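Tomoana District extends winter library hours and opens new study rooms

Libraries
Published in June

Tomoana District Libraries will extend opening hours at its central branch over the winter months, following a review of how residents use the building in the evening. The new timetable begins in July and will remain in place until the end of September.

Under the revised hours, the central branch will close at 9 pm on weekdays, two hours later than at present. Weekend hours are unchanged. The Millitz Road and Harbour branches will keep their current timetables, although the returns slot at Millitz Road will now be open at all hours following repairs to the outer door.

The review drew on 2777 responses to a survey distributed in February and March, both in print and through the library website. A clear majority of those who replied asked for later closing on weekdays, with students and shift workers the groups most likely to say that the present hours did not suit them. Requests for more quiet seating came second, and requests for longer loan periods third.

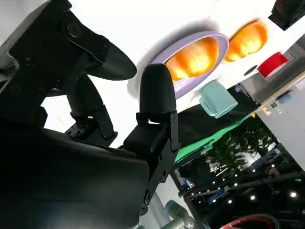
The additional hours will be met from within the existing libraries budget for the current financial year. The district has confirmed that no branch will lose staff time as a result, and that the mobile library will continue to serve its full route, including the inland stops added last autumn. Evening staffing at the central branch will consist of one librarian and two library assistants, with security cover provided from 6 pm until the doors are locked.

Alongside the longer hours, the library will open 12 new study rooms on the first floor, in the area formerly used for bound newspapers. The rooms seat between one and six people and may be reserved for up to three hours at a time. Each has a table, a wall screen and power points. Two of the larger rooms have been fitted with hearing loops, and all are reached by the lift from the main entrance.

Reservations will be made through Visix, the booking system already used for the district's community halls. Library members may sign in with their card number and PIN. Residents who are not members, or who prefer not to book online, may reserve a room at the enquiries desk or by telephone during opening hours. A room that has not been taken up within 15 minutes of the booked time will be released to other users.

There is no charge for private study or for meetings of community groups. Commercial users will be charged an hourly rate, which will be set out in the schedule of fees published with the new timetable.

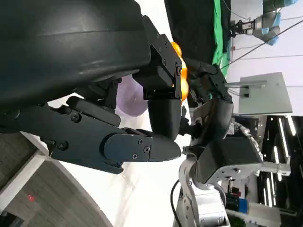
A close view of glossy orange spheres and black, jointed fingers.

The bound newspapers have been moved to the basement store, where temperature and humidity can be controlled more closely than on the public floors. The collection runs to more than 2000 volumes and includes the only complete set of the district's first weekly paper. It remains available to readers, who are asked to give one working day's notice. Items requested before noon will normally be ready the following morning. The microfilm readers stay on the first floor, beside the local history shelves, and may be used without a booking.

Readers should note that some of the older volumes are fragile and will be issued only in the supervised reading area. Photography without flash is permitted for private research. Requests for scans will be accepted again from August, once the backlog from the move has been cleared.

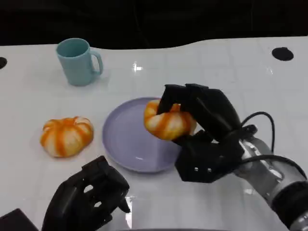
The library has also amended its rules on food and drink, a matter raised in many of the survey comments. Cold food may now be eaten in the ground floor lounge and in the study rooms, but hot meals are still not permitted in any part of the building. Drinks in lidded cups will be allowed on all floors except in the supervised reading area. An open mug, such as the pale teal one on the white tabletop, may be used in the lounge only, and should be kept well away from books and keyboards. Tables will be wiped down by staff at midday and again at 5 pm, and users are asked to report spills promptly at the nearest desk.

Work to prepare the building for evening use is nearly complete. Lighting in the car park and along the Sodero Street footpath has been renewed, and 36 covered cycle stands have been installed beside the side entrance. The side entrance itself will close at 7 pm, after which all visitors should use the main doors. Children under 14 must be accompanied by an adult after that time.

The children's library will continue to close at 5.30 pm. The after-school homework club is not affected by the changes and will meet in its usual place during term.

Use of the building after 7 pm will be recorded throughout the trial, and a report will be presented to the district council in October. The report will consider whether the later hours should be kept all year, restricted to the winter months or withdrawn. Residents may send comments at any point during the trial, either through the feedback form on the library website or on the cards provided at each branch.

Printed copies of the new timetable will be available at all branches from the last week of June. Large print copies may be requested from the enquiries desk.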